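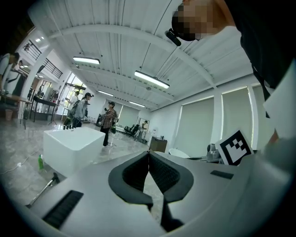
Session 4 handout: Handheld grippers and the showroom floor

Hi all, Sulastri Oei again. I typed these up from my own scribbles, so if your notes disagree with mine, bring them to the next session and we'll sort it out. This one covers carrying the gripper through a big room and picking tasks that are worth recording.

First, walk before you grip. I want everyone to do one slow lap with the fingers closed and the trigger left alone. You'll get a feel for how much your wrist wanders (mine is terrible!) and you'll find the cables before your feet do. Keep the square markers on the fingers clean and facing out — a smudge there costs you more than a clumsy grasp.

Second, talk to each other. When someone is mid-recording, go behind them or wait.

Third, choose your task. Team Brelance has bottles: find one on the floor, pick it up, set it upright somewhere sensible. Team Enda has the vacuum, and I think you got the fun one. The hose is long, it coils, and it pulls back when you tug it, so grab close to the part you want to move. Plan the grasp out loud with your partner before you touch anything.
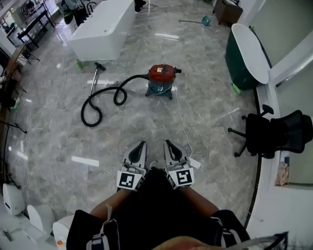
Fig. 2. Gripper over the floor, fingers together, with the vacuum and its hose ahead.

A few things I said out loud and forgot to put on the slides. Start every take with the fingers together, pointing down, and hold for a slow breath. End it the same way. If you drop something, keep going and say "drop" — I'd much rather have a messy take with a note than a gap in the numbering.

Homework: watch takes 51 and 241 in the shared folder and write half a page on which one you'd keep for training. Due June 5, 2022. Take 707 is still missing its notes, so whoever has those, please send them over!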